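Saturday, January 27, 2024

# Our handling rules, fourth version

I said in September that I would put our rules for hand-held gripper work on the blog once they had settled down. They have mostly settled. The Carnberg set now stands at 899 recordings, and we threw out 33 of them, nearly all for faults the first version of the rules didn't mention.

What we ask of everyone now:

- Wipe the lens before each session and again after lunch.
- Both fingers on the object before you lift. If one slips, put the object down and start again.
- Keep your free hand out of view.
- Close the fingers slowly on anything with thin parts. Fans, glasses frames and combs all bend.
- Leave the background as you found it. Plants, bags and chairs stay where they are.
- Write down the object and the room before you move on.

The rule about backgrounds caused the most argument. Brovik clears the table every time and gets very even results. I prefer an ordinary room, so we kept it, and Farahani's notes on labelling were a help with the busier tables.
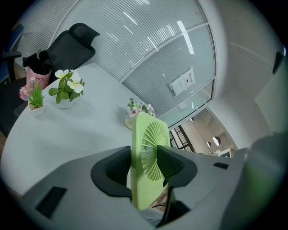
**Yasaman Golestani**
Handling and safety lead, Dernard

A light green fan like this one should be held upright, with a finger on each side and the stem pointing down between them. Check the grip from the operator's side. The flowers and pots behind it can stay on the table.

I still haven't written anything sensible about reflections in glass walls. At the moment the rule just says "avoid if possible", and people read that in different ways. If your group has better wording, please send it to me and I'll try it in version five.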